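Filed under: Kitchen Basics / Storing Produce
January — by Marlies Kuster

How to keep vegetables in a basket on the counter (and when not to bother)

Every storage article I read promises that a nice basket will make vegetables last longer. I doubt it. A basket lets air in and stops things rolling onto the floor, and I wouldn't credit it with much else. It does keep dinner where I can see it, so I still use one.

1. Pick a basket with handles and a flat bottom. Mine is wicker and came from a shop in Dombridge. Skip the liner. The cloth ones hold damp, and I threw mine out after a week.

2. Check everything before it goes in. Press gently near the stems. Anything soft gets cooked tonight. Don't wash the rest yet, whatever the label says — wipe off loose dirt and leave it.

3. Put the short, heavy things in first. Peppers and tomatoes go at the bottom, side by side, with the tomatoes stem end down if they'll sit that way. I've seen people swear by this trick for tomatoes. I noticed no difference over 4 days, but it costs nothing.

4. Lay the long things across last. A cucumber won't fit flat in most oval baskets, so let it rest on the rim or lean against a handle.

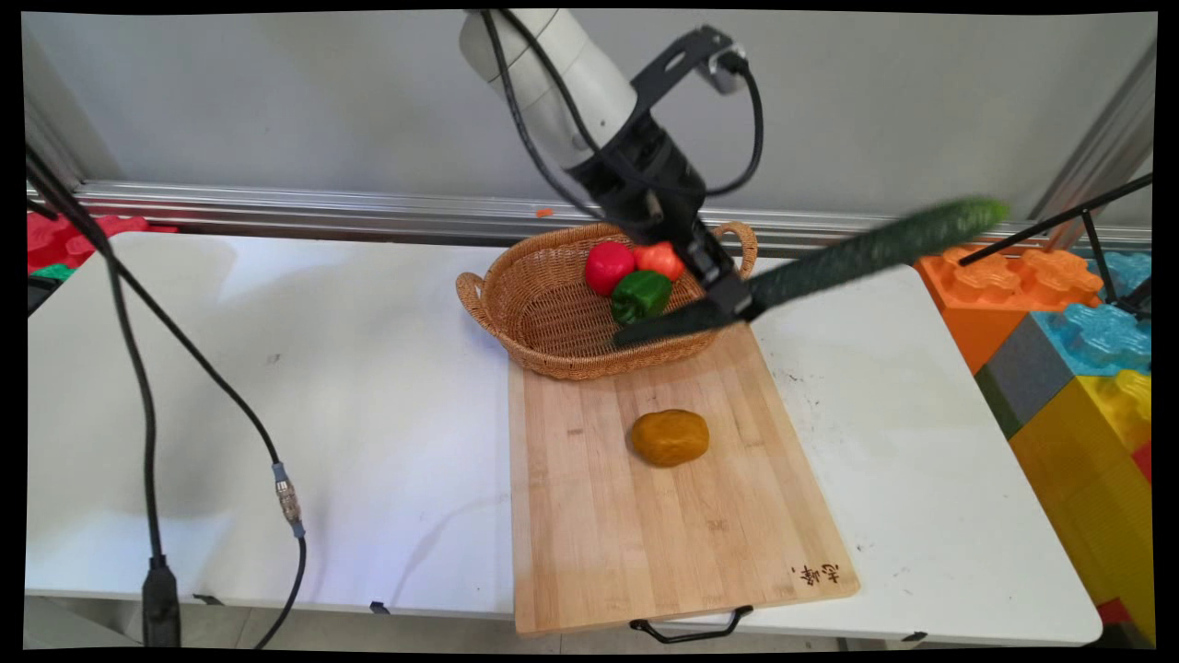 If it keeps sliding off, take it out and put it in the fridge door. A cucumber on the counter is for eating in the next day or two anyway.

5. Leave potatoes out of it. They want a dark cupboard, and a bright counter turns them green. I keep mine in a paper bag, 700 grams at a time, which is as much as we get through.

6. Empty the basket on Saturday. Tip out the crumbs and dry leaves, wipe the weave with a barely damp cloth and let it dry before refilling.

As for special produce-saver sachets, I tried one box and went back to checking the tomatoes every morning with my thumb.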